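Gallardo Community Workshop
Household and Workshop Tips
Adding or Replacing Memory in a Desktop Computer

Last reviewed 2026-06-22

Members who bring an older desktop computer to the bench often ask whether more memory will help. In many cases it will, and the work is within the reach of anyone who can manage a screwdriver and a little patience. The following guidance applies to ordinary tower computers. Laptops and all-in-one machines are covered on a separate sheet, available at the Mukstead desk.

Before You Buy

Memory modules are not interchangeable between generations. Consult the manual for the computer or motherboard and note the type, the largest size accepted per slot, and the total the board will support. Where two modules are to be used, a matched pair is preferred. Keep the old modules until the new ones have been in use for several days.

Preparing the Computer

Shut the computer down fully; sleep mode is not sufficient. Switch off the power supply at the back, unplug the cord, and press the power button once to drain what charge remains. Disconnect the monitor, keyboard, and network cables, and label them if there is any doubt as to where they return.

Lay the tower on its side on a firm, level surface with the open side facing up. Carpet and bedding are unsuitable. Touch bare metal on the case before handling any part, and do so again each time you return to the work. The power supply itself must never be opened.

Dust should be removed before the old module comes out, as it otherwise settles in the empty slot. Use short bursts of canned air and hold any fan still with a finger.

Seating the Module

Move loose cables aside gently so that the slots can be reached from directly above. Open the retaining clips. Some boards have a clip at one end only. Hold the module by its edges, match the notch to the ridge in the slot, and press straight down with even pressure until the clips close. A module that resists is usually the wrong way around - remove it and check the notch again.

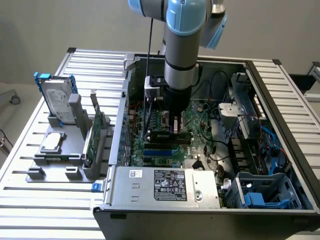
Efthymia Gkikas wrote to ask whether the board ought to bend a little under the pressure, as hers had done and she had stopped at once. A very slight give is normal on larger boards. If the movement is more than slight, stop and check that the mounting screws are all present and snug.

Closing Up

Confirm that no cable rests against a fan. Reconnect the power cord and monitor and start the computer before replacing the side panel. If it beeps or the display stays blank, shut down, unplug, and seat the module again. The total memory shown in the system settings should match what has been installed.

Old modules may be left in the electronics bin at the Mukstead desk.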